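厨房任务示范采集：仿真画面记录
斯特盖特（Sturgate）实验室 · 图库 · 2019年1月

本页收录厨房任务组在仿真环境里采集示范时的一个画面，以及随之整理的采集说明。任务组从去年秋天开始做灶台类任务，目标是让学习系统从人的操作示范里学会端锅、移锅和放锅。示范由操作员远程控制双臂完成，系统同步记录关节角度、夹爪开合和各个视角的图像。

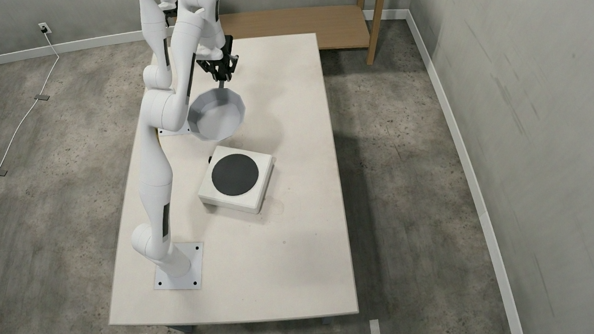
端锅任务目前一共收了556条示范，其中148条用于评估，不参与训练。每条示范只包含一次完整操作，从手臂离开初始位置算起，到夹爪松开锅柄、手臂退回为止。中途掉锅的不删除，单独归到失败目录，后面训练判别模型时要用。

仿真环境跑在Movley上，这是我们自己维护的一套采集程序，名字沿用了最早那个只能推方块的版本。操作端的设备由Grandex提供，两只手柄分别对应两条手臂。端锅只需要一条手臂动作，另一条按规定停在安全姿态，但它的数据照样记录，训练时不裁掉。

画面说明

夹爪与锅柄：夹爪是黑色的两指结构，夹住的是深色锅柄。锅是浅灰色的，边沿呈多边形，模型的面数压得比较低。低面数模型算碰撞快，接触点也稳定。我们试过一版圆滑的锅，放到灶面上时会轻微抖动，力的曲线很难看，后来换回了现在这一版。

电磁炉：方形，白色，放在桌子中部，上面是一块黑色的圆形加热区。任务的成功条件按锅底中心和加热区中心的距离来判断，阈值是40毫米。超过阈值但锅仍在炉面上的，记为“部分完成”，不算成功。

桌面：白色长桌，除了炉子没有摆别的东西。右侧有一点浅褐色的污迹，是贴图的一部分。早期的桌面是纯白，训练出来的策略换到带纹理的桌子上就不太会找锅，所以后来的贴图都保留了一些痕迹。

房间：灰色带斑点的混凝土地面，浅灰色的墙，墙上有插座，一根白色细线拖到地上。墙面的划痕和线缆都不参与碰撞计算，只影响图像。光照每条示范随机一次，锅内壁的明暗也会跟着变。

采集流程

每位操作员一次连续采集12条，然后休息，由下一位接手。开始之前先做一条不计入数据的试操作，确认手柄和手臂的方向一致。方向反了的情况出现过，那一批全部作废重采。

锅的初始位置在桌面一定范围内随机，朝向也随机。操作员看到新的初始画面后再开始动作，不允许提前把手臂移过去等着。下放时要求先把锅悬在炉面上方稍作停顿，再垂直往下放。停顿这一段在数据里很容易辨认，切分动作阶段时就以它为界。

每条示范结束后，操作员按键给出标记。成功的标记写作“Ok”，字母大小写固定，导出脚本只认这一种写法。二月之前有几个文件夹写成了全大写，已经统一改过，手上还有旧拷贝的请重新下载。

质量检查由Elmarie Mahlangu负责。她把每条示范按双倍速度回放一遍，主要看三件事：夹爪闭合时锅有没有被推开，移动途中锅身有没有明显倾斜，松开之后锅有没有滑动。有疑问的会退给操作员，由本人决定保留还是重采。

Elmarie在检查记录里写过一段话，这里照录：“速度不必追求一致。有人习惯慢慢靠近锅柄，有人一步到位，两种都可以留。需要剔除的是犹豫，也就是夹爪在锅柄旁边来回开合，最后才夹住。这类数据多了，策略也会学着来回开合。”

按照这条意见，我们从第二批开始加了一项自动筛查，夹取之前开合次数过多的示范会被标黄，再由人工判断。

文件格式

每条示范一个文件夹，包含关节数据、夹爪数据、图像序列和一份文字说明。文字说明记录操作员编号、锅的初始位姿、光照参数和结果标记。图像按时间戳命名，和关节数据逐帧对应。读取时请以时间戳为准，不要按文件顺序配对，个别序列存在丢帧，最长的一处达到12帧。

坐标系原点在桌面中心，长度单位为米，角度单位为弧度。两条手臂各有自己的基座坐标系，换算矩阵放在根目录下，更换场景版本后需要重新读取。

已知问题

锅柄与夹爪接触时偶尔会有轻微穿插，图像上看得出来，对关节数据没有影响。

桌子远端靠近浅色木桌的那一侧，手臂伸展后容易接近关节极限，初始位置落在那里的示范成功率偏低。下一版会把随机范围往中间收一些。

炉子左侧突出的黑色小部件在模型里是固定的，不能转动。有同事问过能不能加上开火的动作，目前的任务定义里没有这一步，要加的话得另开一个任务。

后续安排

下一组任务是双臂配合，一条手臂扶锅，另一条手臂往锅里放东西。桌子和炉子沿用现在的模型，锅会加深一些，夹爪不变。操作说明写好后放在同一目录下，画面整理出来再补到本页。

需要数据的同事请在内部申请页填写用途和版本号，评估用的部分不对外开放下载。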